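用了一个多月的 Itetti 手持夹爪，顺便聊聊机器到底能不能干家务

先说结论，赶时间的看这一段就行：夹爪本身不错，手感七分，做工八分，软件四分。想靠它教出一台会收拾屋子的机器，现在别想。想弄明白为什么别想，买它挺值。

好，下面慢慢讲。其实也不慢，我晚上还得出门，想到哪写到哪，错字见谅。

东西是九月到的。Itetti 的手持夹爪，单只装，没买双手套装（贵，而且我就一个人，两只手都占上连水都喝不了）。盒子里是夹爪一只，手柄，数据线，备用指垫一对，一张折了四折的说明书。说明书中文部分明显是机翻的，“请勿夹持生活的动物”，看了半天才明白是活的。

配套软件叫 Vi，就俩字母，搜都搜不到，搜出来全是编辑器。这名字谁起的。

怎么用呢，手握着它，像用大号夹子那样去夹东西，夹的过程录下来，再拿去训练。理论上你夹得够多，夹得够像样，装了同款夹爪的机械臂就能学个大概。我自己没有机械臂，臂是去 Jultach 那个共享工坊蹭的，按小时算钱，后面讲。

一、手感

重。第一反应就是重。单手举十来分钟手腕开始酸，半小时以后动作就变形了，夹东西开始甩。录出来的东西自己回看都嫌弃。我后来是录一会儿歇一会儿，喝口水，回个消息，再接着录。

扳机行程偏长，前半段是空的，后半段忽然就有力了。夹硬东西没感觉，夹软包装特别明显，一不留神就捏扁。薯片遭殃最多。头几天家里的薯片基本都成了碎渣，拿勺子吃的。

指垫是软的，抓力可以，摩擦也够。塑料膜包装不太打滑，这点比我之前试过的 Nulonico 强很多。Nulonico 那个指头硬邦邦的，夹包装袋跟夹肥皂一样。不过人家便宜，差不多一半价钱，也别太苛求。

开合宽度嘛，够用但不富裕。夹零食条、遥控器、袜子、杯子都行。夹大袋装的东西只能夹边或者夹一角，想整个横着抱住没戏。

二、拿它干了啥

我给自己定了几样家务，都是最不起眼的那种：把零食从纸箱里拿出来，把零食放回纸箱，叠毛巾，把袜子收进篮子，擦桌子。没敢碰做饭。

为啥先选零食呢，因为我以为它最简单。箱子里掏东西，三岁小孩都会，有时候会得过头了。

大错特错。

箱子侧着放，开口冲人，东西在里面挤着，有站着的有躺着的。人伸手进去，手指碰到什么就顺着摸，袋子挡路就用手背拨一下，全程不过脑子。换成夹爪，问题一个一个往外冒。先夹哪个？大袋子占地方，先夹大的，可是大袋子一动，旁边靠着它的小东西就倒。先夹小的吧，手指伸进去又蹭大袋子。纸箱还轻，一碰整个箱子往后跑，尤其放在床上这种软的地方，底下被子一陷，角度全变了。

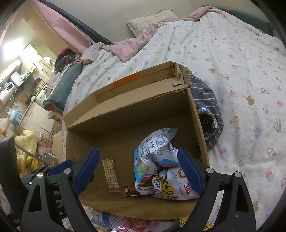
所以我录零食这一项，前前后后录了三百多条，光这一项。总共录了大概1000条，删掉手抖的，夹空的，中途接电话的，最后能用的是503条。删了快一半！就这还是我自认为手挺稳的人。

顺便说一个教训：别老在一个地方录。我一开始图省事，全在床上录，坐着舒服嘛。结果后来拿去工坊一跑，桌面是硬的，箱子不陷了，机械臂就不会了，伸到半空停住，像在发呆。又回家在地板上、饭桌上补录。这个官方文档里有提，写在很后面，我没看到那里。怪我。

还有包装的问题。同一个零食，鼓的和瘪的，对机器来说跟两样东西似的。皱了的袋子更麻烦，每次皱法都不一样。人看一眼知道“哦还是那包”，机器不一定。叠毛巾就是这个麻烦的放大版，后面说。

三、真上机械臂，成绩如何

重点来了。Jultach 工坊在我这边坐地铁要坐挺久，一次订三小时。管设备的是 Ilse Aerts，人很耐心，就是说话快，中文夹英文夹我听不懂的缩写。她看了我的数据，第一句是你这个扳机捏得太急了。第二句是没事大家都这样。

跑了下面这些：

掏零食，目标在最外面、旁边没东西挡：基本能行。慢，但是能行。看它第一次夹出来的时候我是真的叫出声了，旁边有人回头看我。

掏零食，东西挤在一起：连跑13次，成了4次。剩下的有夹空的，有连箱子一块儿拖走的，有一次夹着袋子角举起来，袋子转了半圈，掉了。

放回去：比掏出来难！我原来以为反过来就行。放的时候箱口的纸板会挡，翻下来的那片盖子尤其烦人，夹爪撞上去就顶住了，继续往前使劲，箱子就跟着走。Ilse 伸手按了急停，动作熟练得让人心疼。

收袜子：单只平铺的可以，团成一堆的看运气。夹起来经常是两三只连着。严格讲也算收进篮子了，你说算不算完成吧。我记的是算。

叠毛巾：不行。对折一次勉强像样，第二次就开始自由发挥。最后那个形状我不知道叫什么。

擦桌子：反而最像话的一项。夹着抹布来回抹，路线也规整。就是不知道哪儿脏，干净的地方擦得特别认真，那滴酱油在角上，从头到尾没碰到。

速度这块也讲一下。我自己把一箱零食倒出来，三秒，直接拎起来翻过来倒就完了。机械臂一样一样夹，够我把一杯奶茶喝完。当然这么比不公平，可家务不就是这么比的么，下班回家谁有空看它一样一样夹。

四、那到底能不能干活了

我的看法，不一定对。

家里，现在不能。不是说它一样都不会，上面那几项里有能看的。问题在于家里的活没有哪一件是单独的。收拾床，床上有衣服有被子有零食有数据线，衣服里还分要洗的和还能穿一天的，后面这个连我妈跟我都达不成一致。机器学会“夹零食”，离学会“把床收拾出来”中间隔着很远很远。

再一个就是出错的代价。成功率哪怕十次里有九次，听着不错吧，你家里一天要拿放多少次东西？每天让它干一轮，地上就会多出来一批掉落物，得你去捡。我本来就是因为懒才琢磨这事的。

小作坊、小仓库那种地方我觉得乐观一点。工坊里另一组人在弄分拣，一样的料盒，一样的位置，灯光都是固定的，那边的臂跑得挺顺，我看了一会儿，没见它掉过东西。箱子固定死，东西的种类固定死，出了错旁边有人，这就好办得多。Ilse 的原话我记了一句：“先把桌子管好，再管机器人。”她是说桌上的东西摆规矩了，一半问题就没了。可我要是能把桌子管好我还要机器人干嘛。

所以我的判断是，店里后厨、打包台、分拣台这种，先来。家里的，先来的估计是单项的，擦桌子，把篮子从这儿搬到那儿。掏纸箱、叠衣服往后排。几年？不知道，别问我，我上次猜扫地机器人会上楼梯，猜错了很久。

五、缺点集中吐槽

Vi 这个软件。真的。

一，导出经常卡在最后一点点。进度条不动，也不报错，你不知道它是死了还是在忙。我的办法是一次别导太多，300条以内比较稳，再多就听天由命。

二，没有批量删除！没有！一条一条点，点一条弹一个“确定吗”。我删了快五百条，就确定了快五百次。鼠标左键现在都有点松。

三，标签只能用英文和数字。我一开始用拼音写的“lingshi”，后来自己也分不清是零食还是临时。

四，手机端形同虚设，打开能看见电量，没了。

五，更新日志每次都是“修复若干问题”。哪些问题呢。我的问题都还在。

硬件也有几个：

线太短。录大动作的时候老是绷着，我自己接了延长线，偶尔会掉连接，不知道是线的锅还是接口的锅。

扳机空程前面说过了，不重复。客服说可以自己调，给了我一个视频，视频里的那颗调节螺丝我这只上没有，问了，说是批次不同。

指垫会沾东西。夹过几包漏油的零食以后抓力明显下降，得拿湿巾擦，别用酒精，说明书上写了（这句翻译得倒是很清楚）。

手柄没有防滑，夏天手出汗会转。我缠了两圈羽毛球手胶，好多了，推荐。

六、优点也得说

结实。从床沿掉下去过两次，一次砸在拖鞋上，一次直接砸地板，都没事，重新校准一下就好。

校准快，一分钟不到，照着提示张开合上几次就行。这点比 Nulonico 省心太多，那个要贴标定板，贴歪了还得重来。

指垫好换，不用工具，一拔一按。

客服态度好，虽然视频发错了。回得快，半夜都有人。

还有一个不知道算不算优点：用完以后看自己的手会多看两眼。从箱子里摸一包饼干出来，以前从没觉得这是个本事。

七、谁该买

学生，做课程项目的，可以，前提是学校有臂能用，没臂的话录完只能自己看着玩。

小店主想自动化打包的，别自己折腾这个，先找人来看看你那张台子。Jultach 那边能约上门，价钱我没细问。

想让家里自动变干净的，出门左转请个保洁，两小时，床单都给你铺平。

跟我一样纯好奇的，等打折。我原价买的，买完没多久就降了，客服说不补差价。四分软件里有一分是因为这个扣的，对，我就是小心眼，我知道软件跟价格没关系。

评论里估计有人要问数据能不能分享，先回了：零食那部分可以，私信我，叠毛巾的就别要了，学坏了我不负责。收袜子的还没整理完，等我把剩下那堆“确定吗”点完再说。

先这样，出门了。

补一句，回来看到有人问指垫多久换一次。我到现在换过一次，右边的先磨秃，左边的还好好的，可能跟我是右撇子有关，也可能没关系。备用的是成对给的，所以我现在手里多一个左边的，谁要，包邮。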